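Checking a hand-held gripper before a session

The Bunex setup guide says the gripper is ready out of the box. I don't believe it. Ours came with one side closing later than the other, and we found out after 93 clips of folding had been recorded and had to be thrown away.

Start with the power off. Open and close the jaws by hand and feel for grit or a catch. Wipe the lens with a dry cloth, then check every cable for slack with your arm fully stretched. The guide skips that last part, and a tight cable has cost me more time than any setting.

Next, switch on and do 3 slow grabs on something soft. Cloth is a harder test than the foam block Huvine sells for this, which proves only that you can pick up foam.
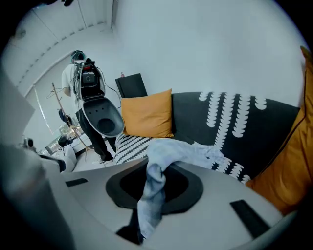 Play the clips back at half speed before you record anything you plan to keep. The software will show a green check mark either way - I have seen it pass a unit with a loose screw. If the grip slips, tighten the 2 screws at the base a quarter turn and repeat the grabs.

Recalibrate only if that fails. The menu says to do it every Sunday, but ours has held for 1775 grabs without it.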